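Siltum Unit History Project
Minutes of the working meeting, May

Present: Unathi Adams (chair), Sutrisno Hutapea (records), four members of the roster group. The previous minutes were read and accepted with one correction: the rank given for the second signaler on the Drarnon list should read corporal.

1. Roster of the engineer company
S. Hutapea reported that the roster now holds 892 names. Each entry has a service number, date of enlistment, and date of discharge where known. In 80 entries the date of discharge is missing. Most of these belong to men who transferred out before the company moved to Mokgethi, and their later papers were filed with the receiving units.

It was agreed that missing dates will be left blank and marked "not found" in the remarks column. Estimated dates will not be entered. U. Adams asked that the source of every discharge date be given by box and folder number – the present practice of writing "company papers" is not enough to trace a record.

2. Duplicate entries
Two spellings of the same surname have been used in the morning reports and the pay lists. S. Hutapea has compared service numbers and finds 19 cases where one man was entered twice. The pay list spelling will be used as the main heading, with the other spelling as a cross-reference. Duplicates are to be merged before the next printout. The total in item 1 will be corrected at that time.

3. Bridge site at Mokgethi
The company log places the second bridge downstream of the ford. The sketch map attached to the battalion report places it upstream. The log was written at the site and signed daily; the sketch map is unsigned and carries no scale. Members were divided on how much weight to give the map. The text will state both positions and cite both documents. No symbol for the second bridge will be printed on the project map until the matter is settled.

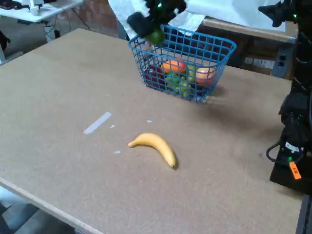 Banana and blue wire basket on the tabletop.

4. Interviews
Transcripts of the Conent interviews have been checked against the recordings as far as tape 2. Place names are spelled as on the wartime map sheets, with the speaker's own form in brackets. One speaker describes a night crossing that does not appear in the log. The passage stays in the transcript. It will not be used in the narrative chapter without a second source.

U. Adams noted that permission forms must be filed with the transcripts and not in the general correspondence. S. Hutapea will move them.

5. Decorations and awards
The awards list was reviewed against the published orders. Unit awards will be listed once, at the head of the appendix, and not repeated under each man's name. Individual awards require the order number. Entries resting only on family letters go to a separate sheet – they may be restored if an order is located.

6. Other business
The Drarnon photographs are to be numbered on the sleeve, in soft pencil. Reference copies may be lent to members; originals may not.

Next working session: Sunday, same room. The roster printout is to be sent to members beforehand.

Minutes taken by S. Hutapea.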